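From: Etornam Nutsugah
To: robotics club list
Date: 6/16/22
Subject: Re: wrist view in the simulator

Lerato Hendricks wrote:
> I ran the Rirnik scene again last night with the wrist view switched on.
> The gripper covers the bottom of the picture and I can't tell whether the
> fingers are lined up or not. Is it meant to be like that? Also, can we
> change the worktop? The marble is very busy and Philomena thinks it is
> upsetting the colour filter.
>
> Lerato

Lerato,

Yes, the gripper is meant to be in view. Yaa put the camera on the wrist in January and we agreed to leave it there, as the real arm will have it in the same place. If you move it in your copy, your runs won't match anyone else's, so please put it back before you save.

I opened your scene file this morning and stepped through to run 46. The still I was looking at is below.

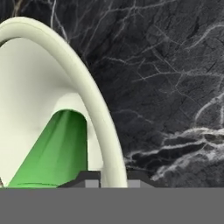
Wrist view, run 46. Green piece at lower left, grey gripper along the bottom.

The green comes out clearly against the white, even on the shaded right side, so I don't think the filter will have trouble with that piece. The cream and white parts are more of a worry. The veins in the marble are also white and pale grey, and at lower right they are quite thick. Philomena's filter works on brightness first, so it may well be picking those up. Nkrumah has a plain worktop in the Plumel folder. Try that, run the same 300 steps, and send both logs to the list.

Please don't change the lighting at the same time. We did that with the last scene and couldn't tell which change had made the difference.

Two other things. The random seed for everybody is 731 until the Brirside entry is in. Six of the saved runs on the shared drive have no seed written down, so if they are yours, add it or delete them.

Etornam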